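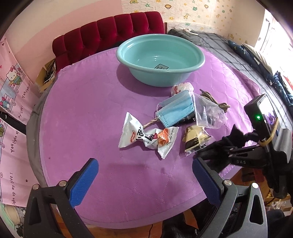
Fig. 7: Turquoise basin and small items on the table

Setting up your mortgage overpayments in Verumar

I do mine in October, once the new statement's in, but any month works.

1. Open Verumar and pick your loan. Mine's listed as Parry.
2. Tap Payments, then Add extra.
3. Type the amount (I put in £34) and choose a day. I'd go for one just after payday!
4. Check the new balance line. If it still says £1,062 a month with nothing added, go back and press Save.

Note: the first extra payment can take 7 days to show up, so don't send it twice like I did.

Caution: look up your lender's yearly overpayment limit before step 3. Go over it and you may get a charge.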